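Sandwich corner, and a few odds and ends

Well, the lunch table at our April get-together was a hit! I'd pinched the idea from the Skeltham playgroup, who set up a pretend sandwich bar every Monday, and I've been meaning to give it a go since before the holidays. Out came the green tablecloth (creases and all, I don't iron for toddlers), two clear plastic trays and the pink plate, which has been my favourite colour in the kitchen box for years.

The idea is dead simple. Fillings and bread start in the trays, and the sandwich gets built on the plate in the middle.
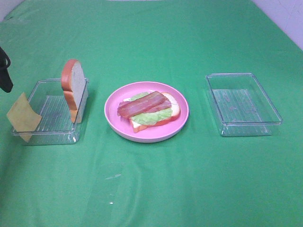 How long does a session run?
About 20 minutes suits most of the littlies, and the older ones will happily keep going until someone calls morning tea.

I had grand plans for menus and a till, but Shayne Hapeta talked me out of it, and she was right. The kids wanted to stack things and argue over whether cheese goes on before or after everything else. One little bloke told me his nan puts it on both sides, so that's what I'm having for lunch from now on.

If you've got play food at home that's gathering dust, we'd love it. Bread especially, as you can never have enough. Drop it at the Pundholm hall any morning before 7 if you're an early bird, or catch me at pick-up. Small tubs and trays are handy too, so long as they're clean.

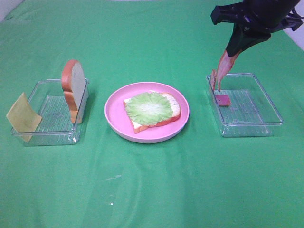

Bread on the pink plate, cheese leaning on the tray.

Next time we're doing pizzas, so bring an apron!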